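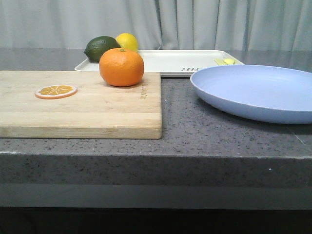

Figure 1. Whole orange on a cutting board, with a lime and a lemon at the back of the counter.

Rejected Signatures on a Municipal Initiative Petition: A Review of the Laron Clerk's Log

Project report, Public Law and Administration, spring term

1. Background

Laron is a charter city that allows residents to place an ordinance on the ballot by petition. Sponsors file the text with the city clerk, collect signatures within a fixed period, and return the sheets for checking. The clerk compares each entry with the voter file and either accepts it or rejects it under a reason code. If the accepted entries meet the threshold in the charter, the council must adopt the ordinance or send it to the voters.

The petition studied here proposed a limit on the length of closed council sessions. It was found short and did not reach the ballot. The sponsors objected in a letter that was printed in full in the council packet. The clerk's office answered with a memo and released the review log. Both sides agreed on the number of entries turned in. They disagreed on what the charter means by a signature "substantially in the form" on file, and on who carries the burden when an entry is unclear.

This report does not take a position on the ordinance. Its question is narrower: were the reason codes used consistently, and did the charter give the reviewers enough direction to do so?

2. Source material

The main source is the clerk's review log, which covers 3,233 entries. The log was produced by Nulline, the records software used by the city, and was released as a spreadsheet with names and street addresses removed. Each row has a sheet number, a line number, a result, a reason code, a reviewer number, and a free-text note. The note is optional and most rows leave it blank.

Secondary sources were the Laron charter, the clerk's procedure manual, the sponsors' letter, the clerk's memo, and the election manual of Firnow, the neighboring city with the same form of government. Firnow was chosen because its charter uses nearly the same language on petitions, and because its manual is posted in full.

We did not have access to the petition sheets. The charter treats them as closed records after the review ends, except to the sponsors and to a court. All findings about individual entries are therefore findings about what the reviewer recorded, and the entry itself may have looked different to another reader.

3. Method

The log was sorted by reason code. The manual lists five codes: not registered, wrong address, duplicate, signature mismatch, and incomplete. A sixth code, "other," appears in the log but not in the manual.

We then read every free-text note attached to a rejected row. Two members of the group read the notes separately and marked whether the note matched the definition of the code. Where the two readings differed, a third member read the note and the majority reading was kept. Blank notes were counted as no information.

The last step was a comparison by reviewer number. The sheets were handed out in the order they were received, so the reviewers did not get a random share. One reviewer may have been given sheets from an apartment district where address changes are more common. Differences between reviewers are reported below with that limit in mind.

4. Findings

4.1 Reason codes

"Not registered" was the most frequent code and the least disputed. The check is a lookup in the voter file, and the notes give no sign of judgment calls, apart from a few rows where the printed name could not be read.

"Wrong address" was used in two different ways. Some reviewers applied it when the address on the sheet was outside the city. Others also applied it when the signer had moved within the city and had not updated the voter file. The charter requires that a signer be "a registered voter of the city," and a voter who moves from one side of Laron to the other still fits that phrase. The manual says only that the address must "agree with the record." The two texts can be read together, but the reading that throws out the in-city movers rests on the manual alone.

"Signature mismatch" raised the most serious problem. In 26 rows the note refers to something other than the signature, such as a missing date or a line signed outside the box. These rows belong under "incomplete." The difference matters, as an incomplete entry may be cured by affidavit under the charter and a mismatch may not.

4.2 Reviewers

One reviewer accounts for most uses of the "other" code. The notes beside it are short ("see sheet," "ask") and in several cases appear to be reminders that were never cleared. The rows were counted as rejections in the final total. The clerk's memo does not mention them.

4.3 Time

The charter allows 30 days for the review. The log shows that most rows were closed in the final week, and that the last batch was closed on a Friday after the office's posted hours. We draw no conclusion about quality from this. The share of blank notes does rise in the late batches — a reader trying to check the work has less to go on in exactly those rows.

4.4 Cure period

After notice of a shortfall, sponsors have 10 days to file cure affidavits. The notice sent in this case gave totals by code but did not list sheet and line numbers. The sponsors received the full log only after the cure period had closed. Nothing in the charter requires line numbers in the notice. Firnow's manual does require them, and attaches a blank affidavit form.

5. Legal discussion

Courts tend to ask two questions in disputes of this type. The first is whether a requirement is mandatory or directory, that is, whether a failure to meet it voids the entry or is only an irregularity. The second is how much weight the official's reading should receive.

On the first question, the Laron charter states that its petition article "shall be construed to give effect to the right reserved." Bednárik, the local government handbook assigned in the course, treats clauses of this kind as a rule for close cases and not as permission to waive a plain requirement. Under that view a missing date remains a defect. The in-city mover is a closer case, and the clause points toward counting the entry.

On the second question, a procedure manual written by the clerk's office and never adopted by the council is weak support for a rule stricter than the charter. A sponsor would still have to show that the disputed entries were enough to change the result. We could not test this from the released log, as the "wrong address" rows do not separate the two uses of the code.

6. Recommendations

The clerk should define each code in one sentence in the manual, with the charter section cited beside it.

The "wrong address" code should be split in two, one for addresses outside the city and one for moves inside it.

"Other" should either be removed from the Nulline menu or should require a note before the row can be closed.

The shortfall notice should list sheet and line numbers, and the cure period should run from the date that list is delivered.

A second reviewer should read every mismatch rejection. Firnow already does this and records both results.

7. Limits and further work

The study covers one petition in one city. A request for the log of an earlier Laron petition was filed in March and was still open when this report was turned in. If it is granted, the same coding sheet can be used without changes, apart from the reviewer comparison, which depends on how sheets were assigned at the time.

The coding sheet and the list of reclassified rows are attached as Appendix A. The two versions of the manual we consulted differ in page numbering, and citations in the appendix follow the later one.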